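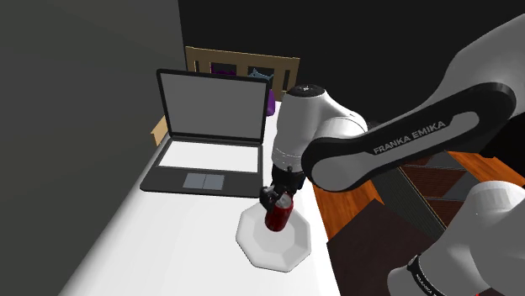 Laptop, plate and small red can, all at one long white table.

Renaud 24-ounce Lunch Warmer: eight months of hot soup at my desk

I have eaten more cold leftovers in my life than I care to admit, most of them standing up, so when my office moved out to Rotbridge and the new break room came with one microwave for two floors of people, I decided it was finally time to buy one of those little electric lunch warmers. I picked the Renaud mostly on size. It holds 24 ounces, a generous bowl of chili with room left for a handful of cheese, and it was on the shelf at Lendley for 30 dollars the week I went in for a shower curtain.

If you haven't used one of these, it's a slow kind of appliance. You put your food in the inner pot, set the pot in the base, snap on the lid and plug it in. There is no timer and no dial. The small light on the front comes on and that's your whole relationship with it until lunch. I plug mine in at ten and eat at noon, and those two hours are right for anything straight out of the fridge. Frozen food is another matter. I tried a solid block of lentil soup once and at one o'clock I was still chipping at the middle with a spoon.

What it does best is anything with a sauce. Beef stew, chicken and dumplings, red beans, my mother's cabbage rolls (oh, the cabbage rolls!) all come out hot to the middle and taste like they've been sitting on the back of the stove. Rice is good too if you sprinkle a little water on it first. Pasta gets soft. It isn't terrible, and baked ziti holds up nicely, but I wouldn't bring spaghetti in it again. Anything that was crispy at home will not be crispy at noon, so leave the fried chicken for a picnic.

The smell is gentler than a microwave's, though it does go on longer. By eleven-thirty the people near me know what I'm having. I've had only one complaint, over a curry, and I thought it was a pretty good curry.

Now for the grumbles. The cord is short. It reaches from my desk to the outlet strip with nothing to spare, and if I ever get moved to the window side I'll need an extension. The lid has a rubber gasket that comes out for washing and is a real nuisance to get back in its groove — I do it with the handle of a butter knife. Tomato sauce stained that gasket orange in the first month and it has stayed orange ever since. The inner pot goes in the dishwasher, top rack, and still looks new. The carrying handle feels flimsy with a full pot, and I've gotten in the habit of keeping my other hand underneath.

I should mention that before this I had the Zukgate, which is the bag kind with a heating plate in the bottom. You can use your own flat container with that one, and it was lovely for lasagna. It was hopeless with soup, though, and the zipper gave out. If you mostly pack flat, square sorts of food, I'd look at the Zukgate again before this one. For soups and stews I'd take the Renaud every time.

One last thing for anybody who eats at a desk like I do: tip your lunch out onto a real plate or into a bowl if you have one handy. The pot stays hot on the outside for quite a while after you unplug it, and it's deep enough that you'll be fishing for the last dumpling.

Four stars. I took one off for the gasket.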